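From: Huw Probert
To: cunollow-fans
Subject: Re: Millet birthday show

Hamish Rutherford wrote:
> Is Zaditz still on the bill for Friday? The venue page only lists Millet.

Yes, still on. Kavus put the running order up this morning – doors at 7, Zaditz at 8, Millet after the interval.

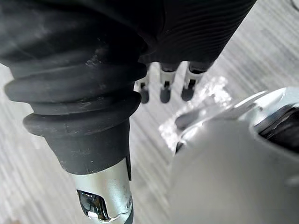

I have 12 tickets held for list members at the box office. Give my surname when you collect. The cake is for the band, so please don't bring another one.

Huw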